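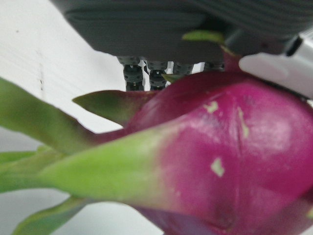

Dragon fruit

Dragon fruit, also called pitaya or strawberry pear, is the fruit of several climbing cacti in the genus Selenicereus, formerly placed in Hylocereus. The plants are native to Central America, Mexico and northern South America and are now grown through much of the tropics and subtropics. In Australia the crop is produced mainly in Queensland and the Northern Territory, with smaller plantings in northern New South Wales.

Description

The fruit is a berry, round to oblong, with a leathery skin. In the pink-skinned types the colour ranges from rose to a strong magenta. The skin carries leafy scales, or bracts, which are pink where they join the body of the fruit and green towards the tip. They vary in length on a single fruit, some lying close to the skin and others standing out or curling. Pale yellowish-green marks on otherwise pink skin are common and do not by themselves show that the flesh is poor.

The flesh is white, pink or deep red depending on the species and is dotted with small black seeds, which are eaten along with it. Yellow-skinned dragon fruit (S. megalanthus) has white flesh, larger seeds and spines that are brushed off before sale.

Cultivation

Plants are usually raised from stem cuttings and trained up a post with a ring or frame at the top, over which the stems hang. The flowers are large, white and scented. They open at night and wilt the following day. Some varieties set fruit with their own pollen, while others need pollen from a different plant and are often pollinated by hand with a soft brush. Fruit is ready about 35 days after flowering in warm conditions and later in cool ones.

The trial block at Kerkedstead holds 441 posts, planted in April and numbered from the creek end. Two local selections are kept there, Zallurine, a red-fleshed type, and Bunden, a white-fleshed type with longer bracts. Both were described by the grower Laurențiu Avram in his notes on the block, dated 20 November 2020. The heaviest Bunden fruit he recorded weighed 615 grams. A third selection, Văduva, was dropped after repeated stem rot.

Harvest and storage

Fruit is cut with secateurs, leaving a very short piece of stem. Pulling tends to tear the skin. Dragon fruit does not sweeten much once picked, so it is left on the plant until the skin has coloured fully. The bracts lose moisture before the body does, and dry, brown tips are a sign of age. Whole fruit keeps for a few days on the bench and longer in the fridge. Cut fruit should be covered and chilled, and is best eaten within 3 days.

Culinary use

The fruit is generally halved lengthways and the flesh scooped out with a spoon, or quartered and the skin peeled back. The skin is not usually eaten. White-fleshed fruit is mild, and a squeeze of lime is often added. Red-fleshed fruit is used in smoothies, sorbet and jam, and its juice stains benchtops and tea towels.

See also

Prickly pear
Night-blooming cereus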